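Two-finger vs. three-finger for mixed kitchen items?

gmazza
We're picking a gripper for the tabletop setup and I have to give an answer in April. Right now we run the Wirkeo two-finger. The other option is the Zuccaro three-finger, which costs more and needs its own controller. Items range from cups and bowls up to a colander. Has anyone run both on the same arm?

nandi_k
Ran both. Three-finger was better on round fruit and worse on everything with a rim. Kept the two-finger.

uditz_user
Disagree. Rims are an approach angle problem. What does your table look like?

gmazza
Current layout:

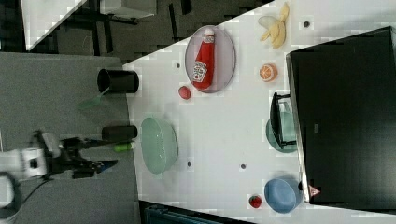

Two-finger on the arm, kitchen set laid out, microwave on the right.

The ketchup bottle on the plate is the one I care about. Cups on their sides are second.

uditz_user
OK, so you have cups lying down next to a colander. I'd want the third finger for the cups, but it needs room to open and you don't have much there. Try both with the colander moved before you decide.

nandi_k
Moving the colander changes the test. If the clutter is part of the job, leave it in. We did 250 picks with each gripper on one fixed layout and the two-finger came out ahead in tight spots. Fruit was the only category it lost.

krajput
What fingertips are you using? We swapped the stock pads for softer ones and that mattered more than the gripper. Cycle time went from 250 to 280 because we had to close slower, units are ticks on our controller so don't compare them to yours.

gmazza
Stock pads. Hadn't thought of changing those first — it's a lot cheaper.

uditz_user
Pads won't fix a banana peel.

krajput
Neither will a third finger. Our log has 2,316 picks in it and peel is bad with everything.

gmazza
I'll order pads and rerun with the layout as it is. Kulsoom, can you send me the part number?

krajput
Sent you a message.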